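# Does This Lipstick Really Last All Day? How to Read an Ad Like a Detective

Ads are very sure of themselves. They say things like "lasts all day" and "loved by everyone" and "proven to work." They hardly ever say "pretty good, most of the time, for some people."

So when an ad makes a big promise, ask one small question: how do they know?

Let's try it on a made-to-sell kind of product: lipstick. You might not wear it. You might think it's boring. That's fine, because the same tricks are used to sell sneakers, cereal, video games and shampoo for dogs.

## The case of the all-day color

Say a company named Daza puts up a poster in October. The poster says: **"Stays on up to 13 hours!"**

Read it again, slowly. Did you spot the two sneaky little words?

They are "up to." If a lipstick stays on up to 13 hours, it could stay on for 13 hours. It could also stay on for five, or for two. It could come off on the first bite of a sandwich, and the poster would still not be exactly lying. "Up to" tells you the most you could get. It doesn't tell you what you will probably get.

Stores do this too. "Up to half off" can mean one ugly lamp is half off and everything else costs almost the same as before.

## What's in it, anyway?

Most lipstick is a mix of wax, oil and color. The wax makes it hard enough to stand up in a tube. The oil helps it slide onto your lips. The color comes from powders called pigments, which are ground up very fine.

Different companies use different amounts of each one. More wax usually makes a stiffer stick. More oil usually makes a shinier, softer one that rubs off on cups. So when an ad says a lipstick has a "secret formula," be a little suspicious. It may have something clever in it. It may also be wax, oil and color, same as the one next to it on the shelf.

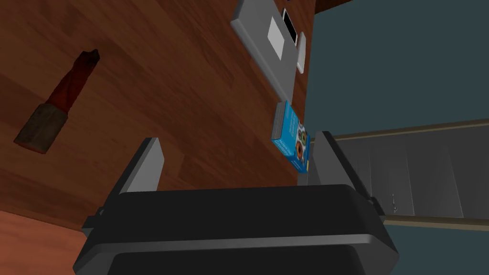

*A dark red lipstick with a slanted tip. You can't tell how long the color lasts just by looking.*

The slanted shape is common, and it is handy for drawing along the edge of a lip. Ads love to show a brand-new tip very close up, with perfect lighting. It looks fancy. But looking fancy isn't evidence of anything except that someone owns a good lamp.

## "Nine out of ten people agree"

Agree with what? And which people?

Elba Rivadeneira used to write ads and now teaches fifth grade, and she has her class ask three things whenever they see a number like this:

- Who did they ask?
- How many people was it?
- What was the question?

If Daza asked ten people who all work at Daza, that's a weak test. If they asked, "Would you say this lipstick is nice, or very nice?" then everybody is going to say something nice. There was no other choice!

Watch out for "clinically tested," too. It means somebody tested it. It doesn't say what happened in the test.

## The famous face problem

Sometimes a singer or an actor holds up the product and smiles. Maybe they use it every morning. Maybe they had never seen it before that day. You have no way to know, and they were probably paid either way.

The same goes for people in online videos. Look for words like "ad," "sponsored" or "paid partnership." They are often in tiny letters in a corner, and that ought to make you wonder.

## Run your own test

You don't need a lab for this. Pick something you already have at home, like two brands of washable marker. (If you want to use somebody's lipstick, ask them first. It can stain, and it can be expensive.)

1. Write down the promise you want to check, such as "washes off easily."
2. Draw a short line with each marker on the back of your hand. Make the lines the same size.
3. Rub each line 5 times with a wet cloth. Press the same way each time.
4. Write down what you see, even if it isn't what you hoped for.
5. Do the whole thing again tomorrow.

Step 5 is the one people skip. One try could be a fluke. Maybe you pressed harder on the left side, or the cloth was wetter.

Better yet, have a friend cover up the names on the markers. If you already have a favorite, you may be rooting for it without noticing. Grown-up scientists have this problem too, and they hide labels for the same reason.

## So are all ads lies?

No. In many places there are rules against false ads, and plenty of products do what they say. Some ads even tell you something useful, like the price or a new color.

But an ad has a job, and its job is to get you to want the thing. Yours is to decide whether you do. Next time you see a poster at the bus stop, hunt for an "up to."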